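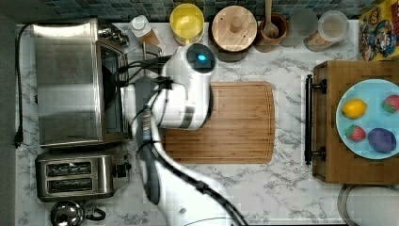 Frequently Asked Questions: Home Arm Builds

The Tellden Workshop supports members who wish to build and operate a robotic arm at home. These answers apply to all builds registered after August 14, 2021. Members often favour the kitchen counter as a work area, and this is permitted. Cables may be looped around the wrist and draped along the arm, provided they do not catch when the joints turn. Toy fruit on a plate is suitable for first grasping trials.

May other appliances remain on the counter?
Yes. Toasters, kettles and similar items must be unplugged while the arm is powered.

How much may a member spend?
Grants are capped at $1000 per build. Receipts should be sent to Duygu Kurtuluş by the end of September.

Is there a minimum age?
Operators must be 18 or over. Younger members may take part under supervision.

Can parts be borrowed?
Servos and power supplies may be borrowed for up to 3 weeks. Printed parts are not lent.

Whom do I contact about a fault?
Please write to Fidel Valdebenito, quoting your build number and the colour of the status light.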